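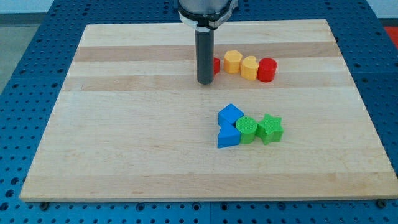 OPINION / MATERIALS

Stop Oiling Boards for the Showroom
By Eino Hakala

Most edge-glued boards sold for kitchens and workshops are finished for the day of sale. A thin coat of mineral oil goes on, the color deepens, and the product ships. The coat is largely spent within a few weeks of normal washing, and the owner is left with dry wood and a care card that says "oil as needed."

My objection is to "as needed." It assigns a technical judgment to the person least equipped to make it. A maker knows the species, the moisture content at glue-up and the orientation of the growth rings in each strip. The buyer knows none of this.

Glued strips move at different rates. A flatsawn strip next to a quartersawn one will swell more across its width when humidity rises, and the stress collects at the glue line. Oil slows the exchange of moisture. It does not stop it, and one coat hardly slows it. A board washed on one face and left lying flat will cup whatever the card says.

Last May I asked the shop at Firport what they would charge to apply three coats, with a full day between each. Svatopluk Šimko, who runs the finishing room, put the added labor at almost 300 hours a year for their current output. He considered that too much. I consider it a fair price for a product sold as lasting decades.

The alternative is to sell boards unfinished, at a lower price, with a written schedule: number of coats, drying time, both faces and all four edges. Kollár already does this for its bench tops. End grain gets twice the oil of face grain, and the sheet gives an interval in weeks.

Either practice would be acceptable. The single showroom coat should be dropped.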